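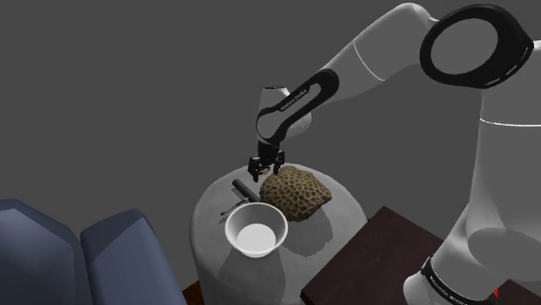 Packing arm, six weeks in

kilnroad
Posted in Shop Floor Talk
We sort and pack bath and kitchen goods at the Markcombe site. Management put in one arm from Lodberg in September and a second one is on order. It does pick and place into gift boxes: bowls, sponges, small utensils. Rated for 700 boxes a shift. Has anyone else been through this? I want to know what happened to your jobs after the first couple of months, and I don't need the sales pitch.

tapegun_2
We went from four packers to two per line. No layoffs, the other two went to returns. Returns is worse work if you ask me, same pay and more standing.

Brivik_nights
Different experience here. My wrists were shot after nine years of packing and now I run the cell. I'd take it over the old job any day. Got a 60 cent raise too.

tapegun_2
60 cents for being the one who gets blamed when it stops. They can keep it.

Brivik_nights
It stops maybe twice a night. Clear the fault, check the gripper, restart. I don't see the blame part, our lead is fine about it.

kilnroad
Ours stops a lot more than that. Natural sponges are the main problem, no two are the same shape. Bowls are OK. Knives and spatulas it gets if they are lying flat and apart from everything else, so now one of us spends the shift spreading stuff out for it. Best day so far was 233 boxes.

oldgreaser
Then you're feeding the machine. Ask for that to be written up as its own job with its own rate. We didn't ask at Chuang and two years later it was still "temporary assistance."

sidedoor
Did they run your sponges in simulation before they bought it? Our integrator did, and it caught a reach problem before anything was bolted down.

kilnroad
They say they did. No one from the floor was asked to look at it.

sidedoor
Ask to see it before the second arm goes in. Ours took 50 minutes and two packers sat in. They got the table height changed.

oldgreaser
Get the rate first, then worry about the table.

kilnroad
Going to ask for both. Meeting is at 2:30, will post what they say.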